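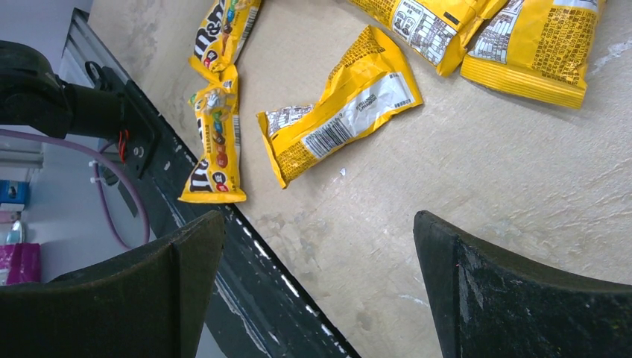 Jarmila Pešek says the back tire was gone by lap six and she rode the rest of it on bad language. Fair enough. Twenty minutes of hillside mud at Kravets, rain sideways, and the Flonavow bike sounding like a bag of spoons. She still finished fourth.

Fourth isn't a podium. It was enough. Going into the last round of the hard enduro series she had 194 points and a lead of exactly 16, and all she needed was a clean ride. She did not get a clean ride. Two crashes before the river crossing, one after it. Bent lever, no front brake to speak of for the final descent.
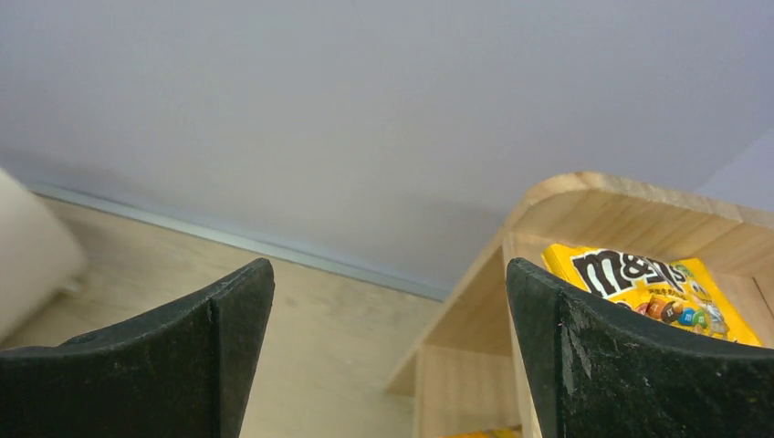
The descent is the thing at Kravets. Loose shale, then roots, then a left turn you can't see untill you're in it. Most riders walk it the evening before. Pešek walked it twice on Thursday, the second time with a flashlight, and picked a line way out by the trees that everyone else thought was too slow. Probably was too slow. But it had grip.

She started late for this sport. First bike at 17, bought with money from a summer job at a bakery in Iden – an old trail bike with no headlight and a seat held on by straps. Her mother hated it. Her mother now drives the van.

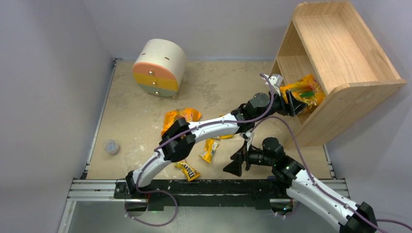
Yellow-and-orange snack bag in the left arm's gripper, at the wooden shelf.

Money is still tight. Prelelex pays for tires and fuel, the team pays for the engine work, and the travel comes out of her own pocket. Some 3000 a season, she reckons, and thats with sleeping in the van. Entry fees on top. She does shifts at a suspension shop all winter and gets to use the bench after closing.
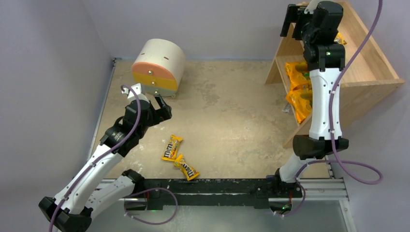
Next season the plan is the bigger bike. More weight, more power, and a different class with a lot of fast people in it. Testing starts in December if the new frame shows up. She's had one ride on a borrowed one – fell off it in the parking lot, bruised a hip, went back out. Wants softer springs. Wants a wider bar too, though the team isn't sold on that yet.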